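Reference > Household > Kitchen equipment > Paper towel holder

A paper towel holder is a stand, bracket or rail that keeps a roll of paper towels in place while sheets are torn from it. The two main kinds are the upright holder, which stands on a counter or table, and the mounted holder, which is fixed to a wall or cabinet. Most homes use one or the other, and some use both.

History

The earliest holders were sold to washrooms and shops and were made of cast iron or bent wire. Kitchen models came later, when paper towels were sold in perforated rolls for use at home. Wall brackets were the usual form at first. Upright holders became common once counters grew deeper and tenants wanted something that needed no screws. The Prisell company, a maker of wire goods, sold an upright model with a weighted foot under the name Hemix, and its catalog listed 309 household items at the time. A rival firm, Brandes, offered a similar stand with a spring arm that pressed against the roll.

Upright holders

An upright holder has a base and a central post. The roll slides down over the post, and a knob or other top piece may screw on above it. Where the top piece is wider than the cardboard core, it has to be taken off each time the roll is changed. The base must be heavy enough to stay put when a sheet is pulled. Light models often rely on rubber feet or a suction ring — these work on smooth stone but poorly on unfinished wood.
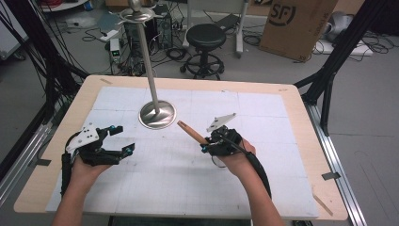 Tearing with one hand is the main difficulty in the design. If the roll turns too freely, several sheets come off together. If it turns too stiffly, the holder slides or tips over. Makers have dealt with this by adding side arms, ratchets inside the post, or ridges that grip the core. The designer Jannik Hinrichs drew a ratchet post for the Skaklow line in which the roll turns a short distance and then locks. It was later copied for a mounted version.

Mounted holders

Mounted holders carry the roll on its side, between two arms or on a single rod open at one end. They save counter space but need a solid surface behind them. Under-cabinet models should leave room for a full roll, as a new one can rub against the wall and fail to turn.

Materials and care

Common materials are steel, wood, plastic and marble. Metal bases are wiped with a damp cloth and dried to prevent water spots. Wooden holders may be oiled from time to time. Screws on mounted models loosen with use and can be tightened by hand.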